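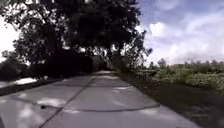 Programa Flukutar de iniciación deportiva juvenil
Temporada de otoño

El programa Flukutar se dirige a jóvenes de 12 a 17 años que deseen practicar deporte de equipo fuera del horario lectivo. Lo imparte la Asociación Juvenil Merham en su centro de Urnby, con actividad de septiembre a diciembre.

Contenido de la plaza
Cada plaza comprende dos sesiones semanales de entrenamiento, de 17:30 a 19:00, en una de las siguientes modalidades: fútbol, baloncesto, voleibol o atletismo. Incluye asimismo el seguro de accidentes, el uso de vestuarios y taquilla y una equipación Magesa, compuesta por camiseta, pantalón corto y bolsa. Las zapatillas corren por cuenta del participante.

Referencias
Plaza ordinaria: ref. 843
Plaza con refuerzo escolar: ref. 886

La plaza con refuerzo escolar añade una hora de estudio dirigido antes de cada entrenamiento, con acceso a la sala de lectura.

Precio
La cuota de temporada es de 71 euros en ambas modalidades de plaza. Las familias con dos o más hijos inscritos abonarán 50 euros por cada uno de ellos. La equipación de reposición se solicita aparte en la secretaría del centro.

Inscripción
La solicitud deberá presentarse firmada por el padre, la madre o el tutor legal, junto con una copia del documento de identidad del menor y un certificado médico de aptitud deportiva. Las plazas se adjudican por orden de entrada. Los cambios de modalidad se admiten hasta finales de septiembre, siempre que exista vacante en el grupo solicitado.

Tallas disponibles de la equipación: 12, 14, S, M, L y XL.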